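Ziris Lab: call for participants in a gripper comparison study

Posted August 12, 2024

Ziris Lab is looking for 27 people to take part in a paid comparison of two robot grippers on computer assembly and service tasks. No robot experience is needed for most places. Please read the whole page before you write to us, as there are some limits on who can take part.

What the study is about

Most published gripper tests use blocks, cups and tools on an open table. We want to know how two finger designs hold up inside a desktop computer case, where the walls are close and a wrong move can bend a pin. The first design, Seveo, has wide fingers and a long stroke. The second, Sokon, has narrower fingertips and closes more slowly. Both mount on the same arm and take the same commands, so the controller software, Lu, does not change between them.

We ran a pilot in July with our own staff. It gave us 2,393 recorded attempts, and it also showed that staff are poor test subjects for this. We know the arm too well and we avoid the moves that cause trouble. We need people who will steer it the way a new operator would.

The target is a green desktop motherboard mounted in its case. From the wrist camera an operator has the memory slots, the processor socket and the expansion slots in view together, with the gripper reaching in from the bottom of the picture.
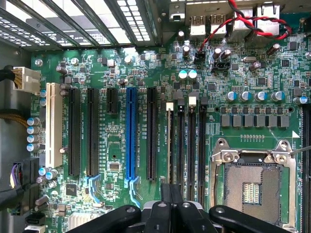
What you will do

You will sit at a desk next to the robot cell and move the arm with a hand controller. You see the work through the wrist camera on a monitor. Each session has the same parts:

1. Safety talk and consent form. You can ask questions at any point and you can stop at any point without losing your pay for that visit.

2. Free practice. You move the arm over the board without touching anything until you are comfortable with the controls.

3. Approach tasks. You bring the fingertips to a named part of the board and hold there. Targets include the upper ends of the memory slots, the blue expansion slot and the corner screws of the processor socket frame. Red and black wires loop in front of the ports at the rear of the board, and you will be asked to keep the fingers clear of them. 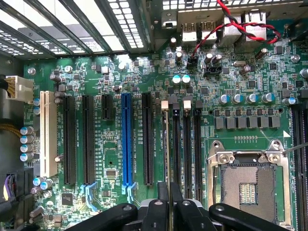 4. Contact tasks. You seat and remove a memory module, then open and close a slot latch. These are scored on time, number of tries and force at the wrist. Modules are supplied by us and you are not charged for damage.

5. Second gripper. We swap the gripper while you take a break, and you repeat steps 3 and 4. Half of the participants start with Seveo and half with Sokon, apart from the odd person out, who is assigned by draw.

6. Questionnaire and short interview. We ask how hard each task felt, how well you could judge depth from the monitor, and which gripper you would pick for a full day of work.

Nobody is asked to lower a gripper onto the contact pins inside the processor socket. If the fingers get too close to the socket, the session lead will pause the arm.

Two camera settings

We are also comparing camera mounts. In one session you will have a view from straight over the board. In the other the view is at a steep angle, with the slots and the socket running across the monitor on a diagonal. In the pilot, several staff members said the angled view made it easier to judge height but harder to line up with a slot. We would like to know if that holds for other people.

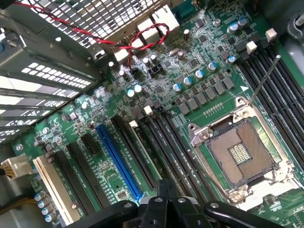
Angled view from the wrist camera, gripper over the blue slot and the lower edge of the socket.

Who can take part

You must be 18 or older and able to sit at a monitor for the length of a session. Glasses and contact lenses are fine. You need the use of one hand for the controller, left or right. Because the case is lit unevenly, and bright light comes through the vents at the rear, please tell us ahead of time if glare bothers you.

We are holding 7 places for people who repair or build computers for a living. The other places are open to anyone. We can't accept people who have worked on either gripper, or family members of Ziris staff.

Time and pay

There are two visits, on different days, and you need to be able to make both. Pay is $85 per visit, sent after each visit. Parking at our building is free for participants. If we have to cancel with less than a day's notice, you are paid for the visit anyway.

What we record

We record the wrist camera video, the arm positions, the force readings and your controller inputs. We don't film your face. Audio is recorded during the interview only, and deleted once it has been typed up. Your data is stored under a number, and the list that links numbers to names is kept on a separate machine -- you can ask us to remove your data until the results are written up.

How to sign up

Send an email to the study desk with "gripper study" in the subject line. Tell us your age, which hand you would use, whether you work with computer hardware, and which times of day suit you. You don't need to send a resume. We answer every message, including those we can't offer a place.

Ildikó Fodor handles scheduling and pay. Viktória Kovács leads the study and can answer questions about the tasks, the equipment or the use of your data. Please don't come to the lab without a booked time, as the cell is locked while the arm is running.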